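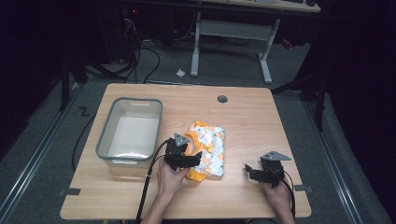

*The Norex bin, gray rim, with a crumpled plastic wrapper on the table next to it.*

# Norex tabletop bin, translucent with gray rim

**In stock. Sold singly or in a set of 3.**

I've been selling this bin longer than anything else in the shop, and I still like it more than most of the newer stuff I carry. It's a plain rectangular bin, see-through enough that you can tell if there's something in it, with a gray rim and a handle slot cut right into the side. No lid, no wheels, no clever folding parts (I tried a folding one from Celten a while back and pinched my thumb in it every single time).

I use mine on top of the table, next to whatever I'm sorting. Snack wrappers, twist ties, labels, the little bits of packaging that end up everywhere when you open a delivery. A crumpled plastic wrapper takes up so much more space than you'd think, and it never stays where you put it! With a bin right there at hand height you just drop it in and keep going. When I'm done I hook my fingers through the slot and carry the whole lot off to the trash.

## What people use it for

Mostly table clearing, from what customers write to me. Anitha Chowdary bought a set for her classroom and keeps crayons in one, scrap paper in another, and wrappers from snack time in the last one. She asked me if the gray rim comes in other colors and sadly it doesn't, so she put colored tape on hers.

It's also good for:

- mail and receipts you haven't dealt with yet
- craft scraps
- cables and chargers, if you coil them first
- bagged snacks in the pantry (chips, crackers, anything light)

I wouldn't use it for canned food or a big stack of magazines. It'll hold them, but the slot gets uncomfortable on your fingers once there's real weight in there.

## Cleaning

Warm water, dish soap, soft sponge. The inside is whitish and fairly forgiving, but tomato sauce will leave a tint if you let it sit overnight. Skip the scouring pads. They leave a cloudy patch on the floor of the bin and I haven't found anything that takes it out. I also keep mine out of the dishwasher, and if yours warps in there I can't replace it, sorry!

Sticker residue comes off with a dab of cooking oil. Leave it a few minutes, wipe, then wash as usual.

## A few questions I get

**Will it scratch my table?**
Mine hasn't, and I slide it around all day long on a pale wood top. If you've got a glossy finish, lift it or put a cloth under it. Crumbs trapped underneath are what does the damage.

**Is it fully clear?**
No, translucent. You'll see shapes and colors through the side but you won't be reading labels. If you want properly clear, look at the Alano bins on the storage page. They cost more and they show every fingerprint.

**Can I order a lot of them?**
Sure. I've sent out over 300 to one office before, so it can be done. For orders of 100 or more, write to Musa Sani through the contact form and he'll work out the shipping with you. Please don't put a big order through the regular cart, it charges you postage bin by bin.

**Do the lids from the Ramasamy boxes fit?**
They don't. I tried. The corners are the wrong shape.

## Returns

Unused bins can come back any time before the end of August. Leave the sticker on the bottom if you think you might change your mind, and pack it with something soft inside so the rim doesn't get knocked in the mail.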